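Progress report on the Vorness hand-held gripper kit trial
To: Séverine Royer, Roten program office
From: Sânziana Căpraru, Drinden workshop
Date: 18/09/2021

Summary

The kit review is on schedule and inside the agreed budget. We have recorded 400 demonstrations with the Vorness hand-held gripper, of which 208 are cloth tasks. The remainder are boxes, cups and small household items. The grant plan asked for 900 by the end of the review period. At the present rate we will reach that figure, but only if the second kit arrives from Vasconcelos without further delay.

We recommend continuing. We do not yet recommend buying the larger package on offer. Our reasons are under "Open points."

Work done since the July report

The July report covered unpacking, charging, the software install and the first week of practice. Since then we have moved from the workshop bench to furnished rooms. Bench work gave us clean recordings but they all looked alike, and the vendor's own guidance says to vary the setting as early as possible.

Operators now work in short sessions with a break between them. Nobody has reported wrist pain, though two operators say the grip handle is too thick for small hands. We passed this on to Vasconcelos. They replied that a slimmer handle exists and can be ordered as a spare part. We have asked for a price.

Cloth has taken up most of our time. The fabric tasks are picking up by a corner, pulling flat, folding once and folding twice. Pulling flat was added in August at the request of your office. It is the hardest of the four for new operators, who tend to squeeze too late and lose the edge. A short practice run at the start of each session has helped.

Performance of the jaws

The jaws supplied with the kit are black molded parts that close tip to tip. On cloth they do well. A single layer of cotton can be held under steady tension, including when the far end of the fabric is fastened with a clip and the operator pulls away from it.

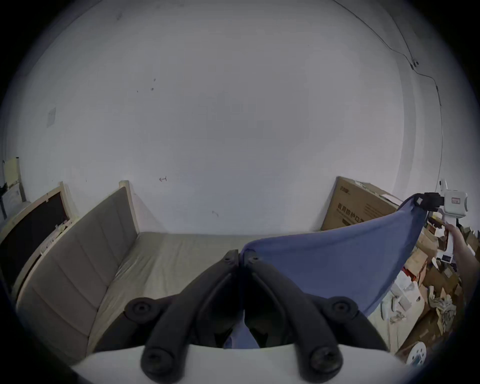

Thin synthetic fabric is less reliable. It slips when the pull comes from the side, and we lost 123 attempts that way before changing the instructions so that operators take a wider pinch. Those attempts are kept in a separate folder and are not part of the total given above. If your analysts want failed attempts, they can have them.

Rigid items gave no trouble up to the width limit in the manual. Mugs are best taken by the rim. Flat cardboard lying on a table is still a problem, as the tips are too rounded to get under the edge.

One jaw screw worked loose during the sixth week. It was tightened and has held. We now check the screws at the start of each day. The manual does not mention this and it should.

Camera and software

The wide view of the camera is a strong point of the kit. Both jaws stay in sight while they are in use, and a good part of the room is recorded as well. The corners of the picture are dark, and our software crops them before training.

Tracking was lost most often when a large piece of fabric filled the view. The vendor's software flags these recordings but does not say where in the recording the loss happened, so each one has to be watched through. This is slow work. Drinden has written a small script that marks the spot, and we will share it with Roten once it has been tested on a second computer.

Uploads run overnight. There was one failed upload in August, caused by a full disk on our side. No recordings were lost.

Support from the vendor

Replies to written questions have taken two working days on average. Answers were correct and mostly short. The replacement charging cable arrived in a week. The second kit was promised for the end of August and has not come. The current explanation is a shortage of camera modules. We have asked for a firm date in writing.

Open points

The larger package adds a third kit, a training visit and a year of software updates. The third kit would sit idle with our present staff. The training visit would have been useful in June and is worth little to us now. The software updates are worth having, and we would like Roten to ask whether they can be bought alone.

The slim handle should be tried before any further order is placed.

We also need a decision on consent forms for recordings made in people's homes. The draft was sent to your office with the July report and we have had no comments on it. Home sessions are on hold until it is approved.

Next period

Finish the cloth tasks, with more synthetic fabric. Start on drawers and cabinet doors. Train two further operators once the second kit is here. Send Roten a first set of cleaned recordings with the folder of failed attempts, if wanted.

Spending to date is set out in the attached sheet. There are no changes to request.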